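Open afternoon at the Ekmont robotics workshop

The Ekmont workshop holds an open afternoon every December, and this year I finally got in. Bookings had filled up early the last two times. We met at the Tradgate entrance at two o'clock, 16 of us, and were given visitor badges and a safety talk.

Paweena Chaiyaporn, who runs the handling group, took us through. The first stop was the repair bay, where older arms are stripped and rebuilt. One had its covers off so we could see the cabling. She said the building has 46 arms in total, though only a few were running that day - the rest were locked out for the visit.

The second room was the one I had come for. It is used for a project called Ista, which teaches arms to pick up food without bruising it. Each attempt is recorded and sorted afterwards. They had almost 2058 attempts on file when we were there.

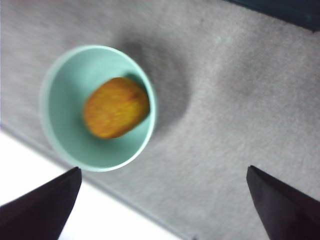 Picking up soft produce is slow work, and the group changes the setup often. The arms carry a small camera near the gripper, and the operator watches its view on a monitor. A single piece of orange-yellow fruit in a pale green bowl leaves little room beside the curved wall, so the two dark fingers have to come in at a sensible angle. Paweena said bowls had taken up most of her winter.

Tea was in the Jitpraphai room upstairs, with lamingtons. The tour finished at half past four. Parking on site is limited, and the bus stops right outside the gate.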